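Brallbridge Bench Arm -- Builder's Guide
Section 6: Setting Up the Bowl Pick

By now you have the arm hanging from its top mount, the gripper bolted on under the flange, and the clear acrylic box standing on the tabletop. If any of that is still in pieces, please go back to Section 4 and take your time over it. The bowl pick is the first job where the arm has to reach down into something, and a flange that is even slightly crooked will show up right away.

We built ours at the Hustville shared workshop over the better part of February, mostly in the evenings, and the steps below are in the order we wish we had done them. Set aside 45 minutes for your first run through. The second time goes a lot faster, we promise!

What you will need

- A round wooden bowl with a smooth rim and a shallow inside
- One rectangular block, light enough for the gripper
- The hex key that came with the Fusov gripper
- A ruler or tape measure
- A soft cloth for the acrylic

6.1 Before you power up

1. Wipe down the tabletop inside the box and take out everything you used during the build. Screws like to hide along the foot of the acrylic, so run a finger along all the edges.

2. Clean both faces of the panels with the dry cloth. Window cleaner with ammonia in it can cloud acrylic, and scratches are hard to get out again.

3. Check the flange bolts with the hex key. They should be snug. If you feel yourself leaning on the key, you have gone too far.

4. Look at the cable that runs down beside the arm. It wants a loose loop near the top, with enough slack for the wrist to turn both ways. Turn the wrist by hand to each end of its travel and watch the loop as you go.

CAUTION: Never reach into the box while the arm is powered. Use the stop button, wait for the status light to go out, and only then put your hand inside. This goes for quick little nudges of the bowl too -- those are the ones that get people.

6.2 Placing the bowl and block

5. Put the bowl well inside the box, leaving plenty of bare table beside it. You will want that open space in Section 7, when the arm learns to set the block down again.

6. Lay the block flat in the bottom of the bowl, at a slant. It is tempting to line it up neatly with the walls of the box, and for your very first try you may, but a slanted block makes you set the wrist angle properly and you will be glad of it later.

7. Press lightly on each end of the block. If it rocks, shift it a little until it settles.

Note: Our first bowl was a deep salad bowl from somebody's kitchen, and the gripper body kept bumping the rim before the tip got anywhere near the bottom. Anything deep and narrow will give you the same trouble. Go shallow and wide.

6.3 Teaching the hover point

8. Power up and choose Teach from the Somogyi controller's main menu. Leave the speed at 9 percent. It feels painfully slow, and it is meant to.

9. Raise the arm to its parked height, 400 mm above the tabletop, and bring it across until the gripper hangs over the bowl.

10. Lower it in small steps. Once the tip nears the rim, go down one step at a time and look from the side as well as the front. Glare on the acrylic can fool you about depth, so move your head until the reflection slides off the part you are watching.

11. Stop when the tip is just inside the rim and still clear of the block. Don't worry about being centered yet. We like to come in toward one end of the block and then work along it, but that is a matter of taste.

12. Save this position as HOVER. The controller gives you 32 slots, and we keep the first few for points that every job uses.

13. Send the arm back to its parked height, then run it to HOVER again at the same slow speed. Repeat this a few times. If the tip drifts from one run to the next, recheck the flange bolts before changing anything in the controller.

CAUTION: Do not save a hover point with the tip touching the block or the bowl. The arm returns to this spot at full speed in later sections, and it will push whatever is there.

Once HOVER repeats cleanly, compare your setup with Figure 6-1, then go on to Section 7 for closing the gripper and lifting.
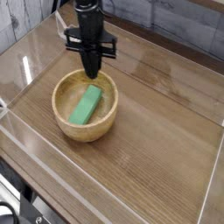
Figure 6-1. Gripper tip just inside the rim, clear of the block.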